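Section 8. Setting Up and Storing the Datow Tangram Set

8.1 Before first use

1. Place the tray on a firm, level table. Leave enough room beside it for all loose pieces.
2. Wipe the tabletop with a dry cloth. Grit beneath the tray may scratch both surfaces.
3. Remove every piece from the tray and check each for splinters or chipped paint. Damaged pieces should be returned to Skemevdale under part number 3775.

CAUTION: Small parts. Keep the set away from young children – the smallest triangle presents a choking hazard.

8.2 Filling the tray
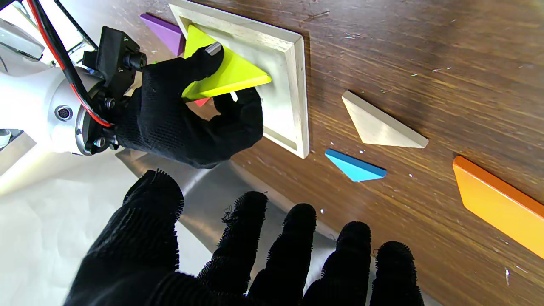
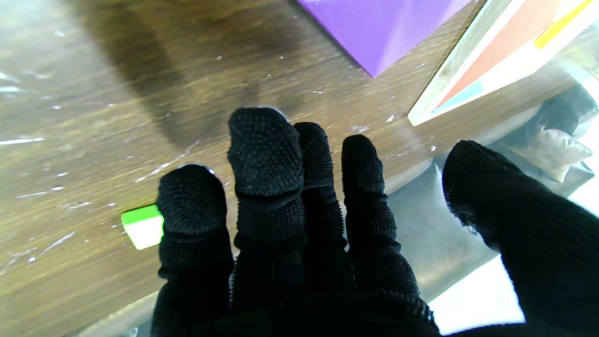
Pieces are returned to the tray one at a time, and no piece should be forced. Choose the corner you wish to fill, lower the piece inside the raised edge and press until it lies flat. The yellow-green triangle is being pressed down into the tray in the first picture, while the natural wood triangle, the light blue triangle and the orange parallelogram are still on the table to the right. If a piece will not lie flat, lift it out, turn it and try again. The parallelogram may need to be turned over.

NOTE: Pieces left under the edge of the tray will cause it to rock. Check beneath it before continuing.

8.3 Care and storage

1. Dust the pieces with a soft, dry cloth. Do not soak them.
2. Store the filled tray flat, away from heaters and direct sunlight.
3. Do not stack other Lellthorpe sets on top of an open tray.

Solutions to the printed puzzles begin on page 52. Replacement pieces are listed on page 29.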